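Module 4, handout 3. Standards, site rules and what people do instead
Csaba Szekeres, November

Read this before the session. It replaces the slides I used last year, which were mostly other people's bullet points and deserved to be lost.

## Why I don't trust a rule sheet

Every lab and workshop I have visited has a sheet of safety rules by the door. I have read a lot of them. Most were copied from the previous lab, which copied them from a machine supplier, and you can usually tell because they mention a light curtain the room does not have.

A rule is worth keeping if you can say three things about it: what harm it is meant to prevent, who checks it, and what happens when it is broken. Try this on "Operators must remain vigilant at all times". What harm? All of them, apparently. Who checks? I have no idea how you would. I would strike it out.

Now try "No cable crosses a walkway unless it is covered". That one has a harm (someone trips), a check (walk the room) and a remedy (cover it or move it). It is dull and it works on paper. Whether it works in your room is a separate matter, and we will come back to it.

## Standards and house rules

People mix these up, sometimes on purpose.

- A **standard** is a published document, written by a body outside your company, usually after years of argument. It tells you what a machine or a process should achieve. It rarely tells you where to put the table.
- A **house rule** is what your own site has decided. It can be stricter than the standard. It should never be sold as being the standard.
- **Good practice** is the vaguest of the lot. When a supplier uses the phrase, ask whose practice, and how they know it is good.

Trotine's training pack, which some of you were given on placement, uses all three words as if they meant the same thing. Mark the pack up as you read. If a sentence says "in line with standards" and gives no number and no clause, put a line through it.

## Hand-held grippers: a gap in the paperwork

The usual robot safety rules assume an arm that moves by itself and a person who should be kept out of its way. With a hand-held gripper, the person *is* the arm. There is no cell and no fence, so a good part of the rule book has nothing to say.

That does not make the work harmless. It means the risks are ordinary ones: pinched fingers, sore wrists, things pulled off tables, people walking through. They get less attention for being ordinary. Stimbridge wrote nine pages on battery storage for its hand-held kit and one line on how long a person should hold it. I would have liked those the other way round.

The second thing that gets skipped is the people in the background. A camera on a gripper sees whatever is past the object. The rice cooker between the fingers is the task, but the camera also takes in the man in the cap with his hand on the gripper marked "L", someone sitting with his back partly turned, and someone walking near the stairs with a backpack on. Ask what your consent form says about each of those people. Most forms I have seen cover the operator and stop there.
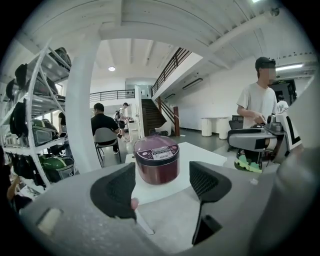 ## Rules worth arguing about

These are drafts. Bring objections.

1. **Park the tool before you talk.** A gripper that is not in use goes flat on the table or back on the shelf, well in from the edge. Anything that hangs over an edge will be caught by a sleeve sooner or later.
2. **Household appliances are unplugged and empty** unless the task sheet says otherwise in writing. "We needed it to look real" is not a written reason.
3. **Keep a clear route to the door and the stairs.** Somebody decides where it runs and marks it on the floor. Chairs and stools drift, so check it at the start of every session.
4. **Blur faces before the recording leaves the site.** Then have a person look at a sample. Piras told its clients that the blurring was automatic and needed no checking. I asked how they had measured that and did not get an answer.
5. **Break at the end of each batch.** The Zondum draft allows 300 grasps in a batch. I can find no source for the figure. It may be fine. It may be what fitted the timetable.
6. **Label left and right on the tool itself,** large enough to read at arm's length, and use the same labels in the log.

Rule 6 is the only one I have never seen a team fight over. Rule 3 is the one I see broken most, often by whoever wrote it.

## Common excuses

*"It's only a demo."* Then it is a demo with people in the room. The same rules apply.

*"The kit is certified."* For what use, and held by whom? A certificate for a part tells you very little about a table with two tools and an appliance on it.

*"We've never had an accident."* How many near misses did you write down? If the answer is none, you have no record, and that is all you can claim.

## For the session

Pick a room you have worked in. Write out its rules from memory, then get the real sheet and compare. For each rule, note the harm, the check and the remedy. Cross out any rule that is missing two of them, and be ready to defend what you kept.

Keep it to 8 rules at most. I will stop reading after that, and so would anyone on shift.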